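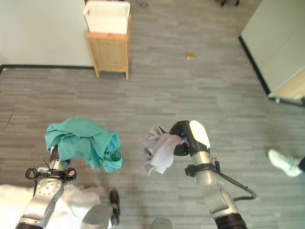
To: bimanual-cloth list
Subject: Re: Re: Girkmont grasp labels, and why the second arm sulks

On 1 June, a list member wrote:

> Read the Girkmont numbers with interest. You report 74 per cent on garment pickup with both arms, but the Brunet baseline was trained on head camera only. Isn't that a rigged race? Also, what counts as a "grasp" if the sleeve falls out on the way up?

Fair cop on the first point. We retrained Brunet with the wrist views added, same 2672 episodes, and it climbed to a respectable 33. Still behind, but no longer embarrassing, and I've taken the smug paragraph out of the draft.

On the second, a grasp counts if the garment is clear of the floor and stays there until both arms stop moving. Sleeves may dangle. Dignity isn't scored.
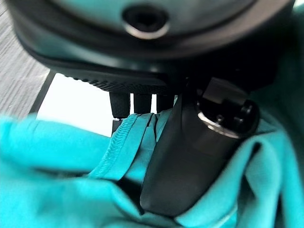 Edge labels are where most of the gain comes from. The old Pekden scheme marked one pixel at the centre of the pile, a fine policy for picking up a cricket ball. We now mark the nearest hem segment and its direction, taken from the wrist view. On the turquoise cloth the overlock stitching is plain enough to trace by eye just beneath the posts, and the labeller gets it too. Dark fleece is another matter - it finds hems there the way I find matching socks.

As for the second arm, it was waiting on a stale pose from the first. Orkholm's patch shortens the buffer to 30 frames and the sulking has mostly stopped. Please rerun your two-garment trials with it before telling me my colour normalisation is at fault. It may well be, but one grievance at a time.

Labels and the retrained baseline are in the usual folder. The fleece split won't be ready until September.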